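Nachbarschaftsbrief Drullitz
Juli, von der Redaktion

Einkochen im Gemeindesaal: Wir suchen wieder Gläser!

Liebe Nachbarinnen und Nachbarn,

kaum sind die letzten Erdbeeren gegessen, hängen in der Zakine-Siedlung schon die Johannisbeersträucher so voll, dass man beim Vorbeigehen gar nicht anders kann als naschen (die Besitzer mögen es uns verzeihen). Und damit ist es wieder so weit: Am Freitag ab 17 Uhr wird im Gemeindesaal eingekocht, was die Gärten hergeben. Letztes Jahr sind am Ende 300 Gläser zusammengekommen, Gelee, Kompott und ein Zwetschgenmus, von dem beim Herbstfest schon nach einer Stunde nichts mehr übrig war.

Wer Obst abgeben möchte, stellt es bitte bis zum Mittag in den Vorraum, am liebsten in flachen Kisten, dann werden die Himbeeren unten nicht zerdrückt. Fallobst nehmen wir gern, nur das ganz Braune bitte vorher aussortieren. Stachelbeeren dürfen ruhig noch ein bisschen hart sein, die gelieren besser, und wer das alte Rezept mit Holunderblüten noch irgendwo in der Schublade hat, bringe es doch mit!

Was uns wirklich fehlt, sind Gläser mit Schraubdeckel. Die Deckel sollten innen keine Kratzer und keinen Rost haben, die Größe ist uns gleich. Im Keller stehen zwar noch 69 Stück, aber damit kommen wir kaum über die Johannisbeeren hinaus. Gelierzucker stiftet in diesem Jahr der Hofladen Kushnir, dafür schon jetzt ein herzliches Dankeschön. Schürze, Küchentuch und ein Messer, mit dem ihr gern arbeitet, bringt ihr bitte selbst mit.

Kinder sind wie immer willkommen, am Tisch mit den Etiketten wird gemalt und geklebt.
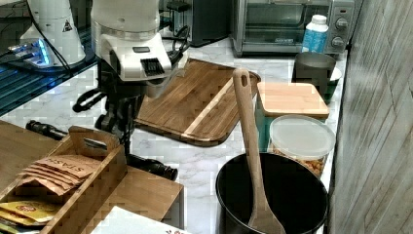 Der Erlös vom Herbstfest geht wieder an den Schulgarten, der dringend einen neuen Zaun braucht. Die Rehe haben dort im Frühjahr fast den ganzen Salat geholt, und die Erbsen gleich dazu.

Kontakt: Nachbarschaftsbüro Drullitz, Sprechzeit Freitag ab 15 Uhr | © Nachbarschaftsbrief Drullitz | Nach oben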